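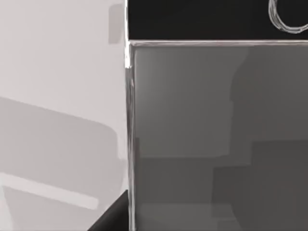
Rules for robot arms

A robot arm is a machine with joints, a bit like your shoulder, elbow and wrist. At the end it usually has a gripper, which has two fingers that open and close. The arm can be very strong, and it does not feel pain or get worried. If it bumps into something, it may keep pushing unless a person has told it to stop. So people who work with robot arms follow rules.

Where do the rules come from?

Some rules are laws. Others are called standards. A standard is a long document that experts from many countries agree on, and it says how a machine should be built and used. Then there are house rules, which each workshop writes for itself. At the Juvitbridge workshop in Fliststead the house rules fill 51 pages in a ring binder. Yayra Ansah looks after the binder, and the latest page was added on 23/07/2025.

Practise in a pretend world first

One of the oldest pages in the binder says that a new job must be tried on a computer before a real arm does it. The computer draws a table, some objects and the robot, and works out what would happen when they touch. This is called a simulation. The one used at Juvitbridge is named Ovier.

In a simulation you can drop a glass box and no one has to sweep up. You can also try the same job many times. Before one job was allowed on the real arm, it was run 2901 times in Ovier. The arm bumped something it should not have in 437 of those runs. Yayra wrote down each kind of bump, and the programmers changed the way the arm moved.

A simulation is not perfect. Real tables wobble and real objects can be slippery – so the first real run is always done slowly, with a person watching.

See-through things

Clear boxes and panes are hard for robots. A robot often finds things with cameras, and a camera may look straight through a clear wall to whatever is behind it. Bright edges and shadows can confuse it too. The house rule is that a clear object must be tested in several kinds of light. The gripper has to slow down before it gets close.

Things that can crack

A phone is thin and flat, and its screen can break. To pick one up, a gripper has to come down low without pressing on the glass. The rule for this has three steps. The arm stops above the phone. It checks where the edges are. Then it closes its fingers gently, using only as much force as the job needs.

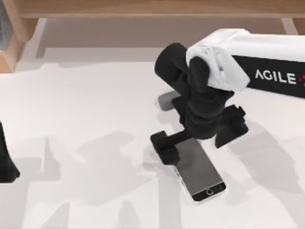 If the check in the middle goes wrong, the arm must lift away and begin again. It is not allowed to guess. Programmers sometimes find this annoying, as the job takes longer, but the rule stays.

Two arms, one table

When two arms work at the same table they could hit each other. The usual rule is that only one arm may be in a shared space at a time. The other waits outside it. You do the same thing when you let a friend reach into the crisp bowl before you put your hand in.

Keeping people safe

Real robot arms have more rules than pretend ones, as people may be standing nearby. These are from the Juvitbridge binder:

Know where the stop button is before you switch anything on.
Tie back long hair and take off scarves.
Stay behind the line on the floor while the arm is moving.
Never reach in to fix something. Stop the arm first.
If you see something odd, say so, even if you are only visiting.

What happens when a rule is wrong?

Rules can be changed. Anyone at the workshop can fill in a yellow form and say why a rule is not working. The forms are read in August each year. Last time, the waiting line was moved back after a visitor called Yakubu pointed out that it was hard to see behind the door.

Words to know

Gripper: the part of a robot that holds things.
Joint: a place where the arm bends or turns.
Simulation: a pretend version of something, worked out by a computer.
Standard: a set of rules that many people have agreed to use.

Written by Comfort Abugri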